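# Chapter 3: Cups, Lids and Straws

Most people who buy a hot drink to take away give little thought to what it comes in. The cup, the lid and whatever goes through the lid are made separately, often by different firms, and they have to fit one another. This chapter looks at how they do so.

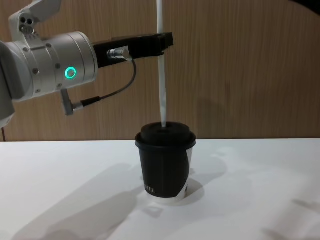
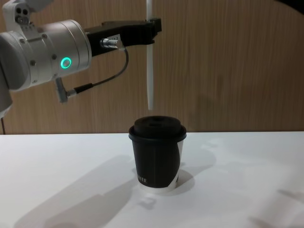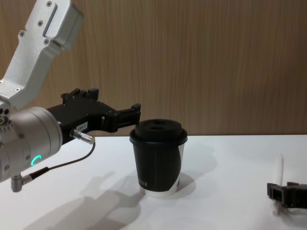
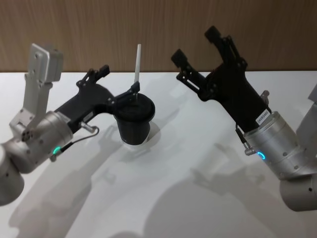 *Figure 3.1 A black cup on a white tabletop, with a slender white stick.*

A takeaway cup is nearly always wider at the top than at the base. The slope of the side is called the taper. It lets empty cups be stacked one inside another, so that a sleeve of 20 takes up little more room on the shelf than a few standing singly. The rolled edge at the top is the rim. It stiffens the mouth of the cup and gives the lid something to grip.

Lids differ more than cups do. Some are flat, and some are raised in the middle to leave room for froth. The opening may be shaped for sipping or for a straw. A stirrer is usually stiffer than a straw and is solid all the way through.

The examples in this chapter come from a study by Ming-te Choi and Pui-shan Tam, who compared 27 kinds of lid sold to cafés in Stananitz. They found that 14 of them fitted cups from more than one maker. Section 3.1 deals with the rim, Section 3.2 with the lid and its opening, and Section 3.3 with straws and stirrers.

**Before you read on**

Find a takeaway cup with a lid. Take the lid off, look at the underside of its edge, and draw what you see. Keep the drawing for use in Section 3.2.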